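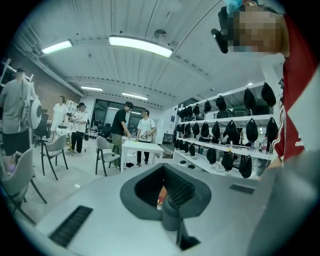

A bright workspace with a pale ribbed ceiling.

**Ribbed ceiling** (also *rib board ceiling*, in older trade lists *reeded ceiling*) is a ceiling finish with narrow raised strips running in one direction. Used in workshops, schools, porches, corridors. Can be wood, metal or plastic.

## History

Early ones were plain boards nailed across joists, with a bead cut along each edge to hide the gap. Pressed metal sheets came later, cheaper to ship. The town of Tornlow had a small mill, Palacios, that cut ribbed board for porch ceilings and sold it in bundles of 14. Mill closed after a fire one September; the pattern books went to Elvia Serrano, who published them as a pamphlet. 97 profiles, most never produced in quantity.

## Construction

Strips or sheets are fixed to battens, normally at right angles to the joists. Ribs usually follow the long side of the room. Joints get staggered. A gap is left at the walls for movement, then covered with trim. Painted boards are primed on the back too, a step often skiped.

## Light and sound

Pale paint is the usual choice. Ribs break up glare a little, and throw thin shadows when lamps sit close to the surface. Effect on echo is small unless there are slots with padding behind. Svenja Holzer disputes this for low rooms, see Notes.

## Upkeep

Dust collects on the sides of the ribs. Soft brush, along the ribs and not accross. Stains from roof leaks tend to follow the grooves, so the mark may be well away from the leak.

## Notes

1. Holzer's measurements cover 15 rooms, all with bare floors.
2. Spelling "Tornlowe" in the pamphlet is an error.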